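Vanags 仿真抓取数据集 数据说明与设备采购规划

版本说明
本文件随数据集一并发布，供规划实验台、编制设备预算的人员使用。前半部分说明数据的组成，后半部分说明数据与采购清单的对应关系。算法训练细节见同目录下的 train_notes。

维护
数据：Rūta Juška
预算与采购：Uldis Avotiņš
仿真环境：Leobardo Barajas

一、用途
Vanags 为全仿真数据，场景为家用厨房，执行末端为平行双指夹爪。项目最初的目的是在下单之前确定三件事：夹爪行程取多大，腕部相机装在什么位置，算力要不要单独购置。实体机械臂到货周期长，退换条件苛刻，因此先在仿真中完成选型，再按结果分批采购。
不适用的场合：力控参数标定、夹爪寿命估算、任何涉及人机协作安全的论证。仿真中的接触模型未经实测校准，不能作为验收依据。

二、目录结构
episodes/ 每条轨迹一个子目录，含腕部视角图像、关节状态、夹爪开度
scenes/ 场景文件与材质
configs/ 夹爪、相机的参数组合
budget/ 预算表及供应商报价的脱敏版本
splits/ 训练与验证划分

三、场景与参数
场景共 20 个，差别在于柜体布局、地面与台面材质、光照。每个场景下运行 9 组硬件参数，参数文件以 cfg_ 开头，编号与预算表第一列一致。查某一配置的成本时按编号对应即可，不要按文件修改时间对应，曾有人因此取错行。
夹爪开度归一化到 0 至 1，1 为全开。换算为毫米时须乘以对应 cfg 文件中的 stroke 字段，各组不同。
腕部相机外参写在 camera_mount 字段，坐标系以法兰中心为原点。更换相机支架后必须重新填写，程序不会报错，但图像与关节状态会对不上。

四、选型流程
1. 用 configs 中的参数组合跑完全部场景，统计抓取成功率与遮挡率。
2. 剔除遮挡率超过 21% 的组合。该阈值由 Rasmus Dambrauskienė 根据前一版数据确定，沿用至今。
3. 余下组合按总价排序，总价含支架、线缆、备用指尖，不含运费。
4. 取排序靠前的两组询价，报价须注明交货期与保修起算日。

遮挡率指目标物在腕部图像中被手指或夹爪本体挡住的像素比例，逐帧计算后取轨迹均值。夹爪本体占画面下部的面积也单独记录，字段名为 body_ratio，用于比较不同支架高度。支架抬高可降低该值，但会增加与柜门边框干涉的风险，两项需一并查看。

五、预算口径
设备费分三类列支：
执行端：夹爪、备用指尖、法兰转接板。候选供应商为 Gultitz 和 Skideck。
感知：腕部相机、支架、标定板。
算力：仿真与训练共用的工作站，外加存储。
软件许可不计入设备费，走年度服务费科目。Titik 的调度软件按席位计费，人员变动前先与 Uldis Avotiņš 核对席位数。
预备费按设备费的 9% 计提，主要用于指尖和线缆损耗。往年有项目把预备费用于补购相机，审核时被退回，后续申请请勿照此办理。 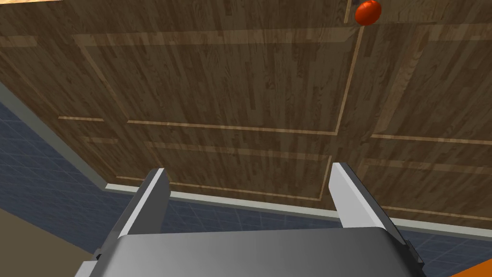
六、分批采购建议
第一批只买夹爪一套、相机一台，与现有机械臂联调。联调通过的标准是连续完成 50 次空载开合且无通信丢包，之后再进行带载测试。
第二批购置工作站与存储。存储容量按原始图像计算，不按压缩后计算；压缩脚本目前只在训练阶段使用，原始数据要求保留。
第三批为备件。若第一批指尖磨损低于预期，本批可推迟到下一预算年度，额度不自动结转，需重新申请。
预算申请在 December 截止，逾期并入下一轮。询价单由 Maarja Kalniņš 汇总，每周二下午处理，当天中午之前提交的可赶上当周。

七、已知问题
部分场景的柜门材质反光偏强，对深度估计有影响，选相机型号时不宜只参考这些场景。
cfg_07 的 stroke 字段曾填错，已更正，更正前导出的成本对照表作废。
报价表中的汇率为录入当日汇率，未做统一折算，跨供应商比较前需自行换算。
夹爪质量尚未写入负载校核脚本，选用较重型号时须手工核对机械臂额定负载，并计入支架和线缆。

八、许可与引用
场景与轨迹数据可用于研究和内部评估。budget 目录仅限项目成员使用，再分发前须删除。引用时注明数据集名称与版本号。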